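Cutlery week, part two

Wednesday was spent on demonstrations for the place-setting policy. The task is short to write down: take a fork and a spoon out of a pile on the counter and lay them to the right of a steel bowl, parallel to each other. Sigita Mägi teleoperates, I watch the streams and label.
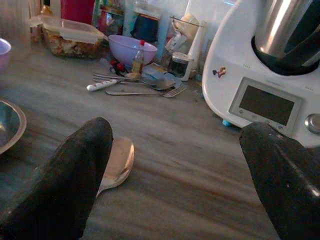
Wrist view first, then head view.

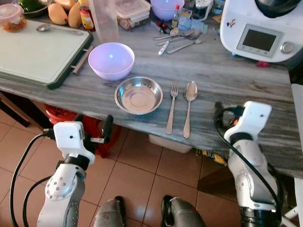
We recorded 84 episodes and kept 60. Most of the rejects were double grasps, where two pieces came up together and Sigita had to shake one off. I cut those from the main set but saved them under a separate tag - Volodymyr Pasichnyk wants them for a recovery set later.

Two notes on method. In February we reset the pile to the same layout before each episode, and the policy learned the layout. Now the pile gets dropped from one hand and left as it lands. The rest of the clutter stays on the counter and gets moved every 28 episodes.

Second, shiny metal is still hard on auto exposure. I locked the gain on the wrist cameras and let the head camera float. Korkard, our logging tool, stores both settings per episode, so I can check later if it mattered.

Training starts tonight on the kept episodes plus 47 from the old batch with the fork only. Next up is knives, once the grip force limits are sorted out.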